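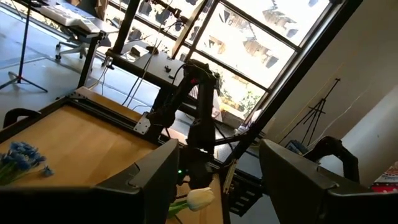

January, 3:18 pm

Flower table notes, before I forget which stem goes with what and annoy everyone tomorrow.

So the plan for today was arranging, nothing fancy, just getting the flowers sorted by which ones will stand up in which glass. I spent way too long on the Berge order sheet first (they've renamed half their stems since last time and "Viltlow blue" is now simply "blue, short"). Demyd Pylypenko says I should stop fighting it and use our own names, so from here on it's tulip, grape hyacinth, red bunch, and that's the end of it.

The tulips are my favorites, I'll admit it. I like them closed, before anyone fusses with the petals, and one with a bit of a lean looks so much better than one standing at attention! The grape hyacinths are trickier. They're a bunch, so they want to go in as a bunch, and if the neck is narrow you end up shoving. Do not shove. I bent two stems last month and they have never forgiven me.

Window side is lovely for color in the afternoon but it does wash out the whites, so if you're judging whether a tulip looks right, walk round and check it from the other side of the table too.

Vases

The little red one is the best thing we own. Round bottle shape, red glass, and a pair of white tulips sits in it really nicely, one going left and the other going up and off to the right. I wouldn't add a third. Demyd would, and we've agreed to disagree.

The yellow jar has a rounded body and I think of it as the bunch jar. The small clear glass I keep losing against the wood, so please look before you put your elbow down (Kultov catalog has a tinted one, I've marked the page).

Red bunches: keep the long stems long. I know they sprawl when you lay them down, but trimming is forever and we only have the spares that came in the Tisach box.
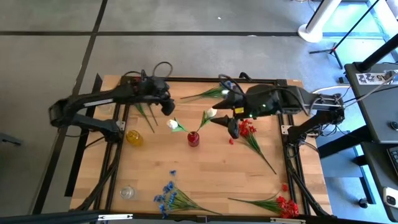
Still to do

Try the reds in the yellow jar, blooms high, leaves pulled down a bit.

Blue bunch in the clear glass, and see if 5 minutes of fiddling gets it upright. If it doesn't, leave it and tell me.

Ask Demyd where the other box lid went.

Order sheet: cross out the old names, write ours in pencil.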